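# Chapter 6: What the Survey Says

Most of us meet statistics as a finished sentence. "Most people in Velterden are happy with their bus service." It sounds like a fact about a town. It is really a fact about the people who filled in a form, and by the end of this chapter you should be in the habit of asking who they were.

Take the Velterden case, which we shall come back to in the exercises. The council posted forms to homes on the main bus route and got 134 of them back. Of those, 85 ticked "satisfied" or "very satisfied". The local paper rounded this up to "nearly two thirds of residents" and ran it on a Thursday, next to the new timetable.

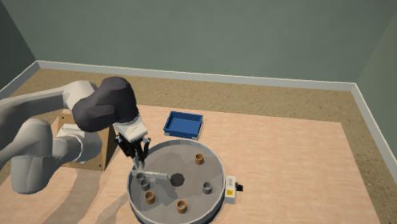

Notice how much has gone missing by the time the figure reaches print. Homes off the route never got a form. People who had given up on the bus and bought a car may well have thrown theirs away. The word "residents" covers all of them, and the sum 85 divided by 134 covers none of them. The arithmetic is fine. The trouble lies in the noun.

Petrică Nedelcu, who taught survey methods for many years, used to make his students write out the full sentence before they were allowed to use the short one. For Velterden it would run: "Of the people on the main route who were sent a form and chose to return it, 63 per cent ticked one of the top 2 boxes." It is a clumsy sentence and no editor would thank you for it. Write it anyway, at least in your notes.

## 6.1 The question behind the answer

The wording of a question deserves the same suspicion. In Tergate, a second survey asked: "How much has the improved service helped you?" There were four boxes, running from "a little" to "a great deal". Look for the box marked "not at all". A reader who sees only the results will learn that everybody was helped, and will have no way of knowing that the form allowed nothing else.

Thodoris Andreadis has defended forms of this kind on the grounds that short lists of answers get more replies. Perhaps they do. We are less sure than he is that more replies to a bad question are worth having, and the Karagiannis method described in section 6.4, for all its admirers, does not settle the matter either. 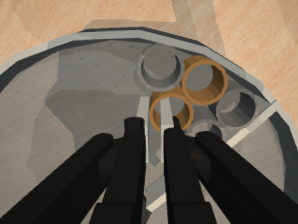

*Fig. 6.2 Round tray on a table, with gripper fingers in front.*

Before going on, find a survey result in a newspaper or on a poster and try to write its full sentence. You will probably get stuck at the point where the number of people asked should go. Leave a gap there and bring it to class.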